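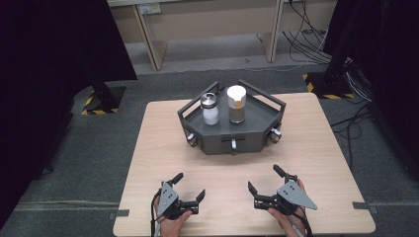

6 min read

Gosura standby dispute

The Gosura standby dispute was a disagreement between the regional airline Gosura and its cabin crew over the treatment of airport standby duty. It began at the airline's base in Brekutville and later extended to the rest of its network. The dispute concerned how standby hours were paid, how they counted towards a crew member's daily limit, and what facilities the employer was required to provide during a standby period. It ended with a revised working agreement, parts of which remain subject to differing interpretation.

Background

Gosura operates short regional services with turboprop and small jet aircraft. Like most carriers of its size, it keeps a number of crew on standby each day to cover sickness, delays and late changes of aircraft. Home standby requires the crew member to be reachable by telephone and to report within a set time. Airport standby requires the crew member to be present at the terminal, in uniform and ready to board.

Under the original agreement, airport standby was paid at half the hourly rate until the crew member was assigned to a flight. Time spent waiting did not count towards the daily duty limit unless it exceeded two hours. Crew representatives objected to the second provision in particular, as it meant that a person called out shortly before the threshold could begin a full flying day with the waiting time disregarded.

The arrangement attracted little attention while standby was used sparingly. This changed when Gosura introduced a rostering system named Paul, which assigned duties automatically and published them at shorter notice than before. Crew at Brekutville reported that airport standby, formerly an occasional duty, had become a regular part of the monthly roster. The airline did not dispute the increase. It attributed the change to a fuller flying programme and to the opening of further routes from the base.

Facilities at Brekutville

Brekutville had no crew room belonging to the airline. Standby crew used a shared area on the ground floor of the terminal, managed under contract by the handling company Bromus. The area was open to staff of several employers and could not be reserved. The contract required Bromus to provide seating, drinking water and access to a kitchen, but made no mention of a quiet room or of reclining seats. 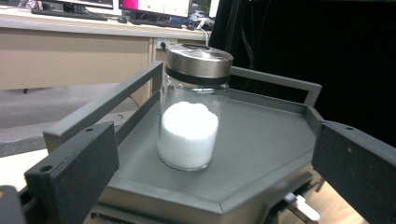
The absence of a quiet room became significant because the agreement distinguished between standby with and without suitable rest facilities. Where such facilities were provided, a standby period could be longer. Gosura had rostered Brekutville crew to the longer limit from the opening of the base, on the understanding that the shared area met the definition. Crew representatives maintained that it did not, and asked that past standby periods be recalculated accordingly.

Flight 1469

The matter came to wider notice in March, when Gosura flight 1469 was cancelled at Brekutville shortly before departure. The operating cabin crew had been called from airport standby to replace colleagues delayed on an inbound service. After the first sector they informed the commander that, by their own reckoning, a return flight would take them past the daily limit. The figures held in Paul showed them to be within it.

The commander accepted the crew's position and the flight did not operate. Passengers were accommodated overnight and carried the following morning. Gosura opened an internal inquiry and removed the crew members from duty on full pay while it was carried out. The inquiry found that both calculations could be supported by the wording of the agreement, and no disciplinary measures were taken.

The decision to remove the crew from duty was nonetheless widely criticised within the airline. A petition calling for a review of standby rules gathered up to 300 signatures, including those of flight deck and engineering staff who were not covered by the cabin crew agreement.

Negotiations

Formal talks opened at the airline's head office and were later moved to Brekutville at the request of the crew side. The principal subjects were pay during standby, the counting of standby hours, notice of roster changes, and the meaning of the term "suitable rest facilities".

Progress was made first on notice. Gosura agreed that changes entered in Paul after the close of the roster would need the consent of the person concerned, except where a colleague had reported sick. Pay proved more difficult. The airline offered an increase in the standby rate in return for keeping the existing threshold; the crew side declined, holding that the threshold was a matter of fatigue and could not be exchanged for money.

The question of facilities drew in the handling company, which was not a party to the agreement but whose contract was cited by both sides. The crew side argued that the shared area had been presented to new recruits as a rest area, and that this description appeared in the base induction booklet — a document issued jointly by the airline and its handling agent.

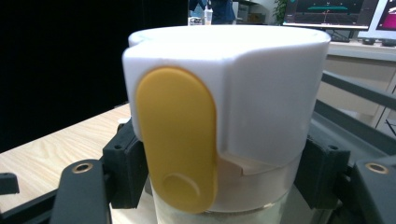 Bromus replied that it had never described the area as suitable for rest, that the wording of the booklet had been supplied by the airline, and that it would "gladly quote for a separate room if one were ordered". The company added that its contract had been priced on the basis of seating and kitchen access alone. Gosura accepted that the text of the booklet was its own and withdrew it from circulation.

Settlement

Under the revised agreement, airport standby counts in full towards the daily duty limit from the time of reporting. The standby rate was raised, although it remains below the flying rate. The longer standby limit may be used only at bases with a separate room that is closed to other employers, can be darkened, and contains reclining seats or beds. Until such a room is provided, standby at a base is restricted to 6 hours.

Past periods at Brekutville were not recalculated. Affected crew received a single payment in settlement, made without admission by the airline.

Later developments

Paul was amended to show standby and flying hours in a single running total, visible to the crew member as well as to the operations department. A separate room was later fitted out at Brekutville on the upper floor of the terminal. Crew representatives have questioned whether it can be considered closed to other employers, as the corridor leading to it is shared — a point on which the agreement is silent. The airline applies the longer limit at the base.

See also

Airport standby
Flight time limitations
Crew rostering
Ground handling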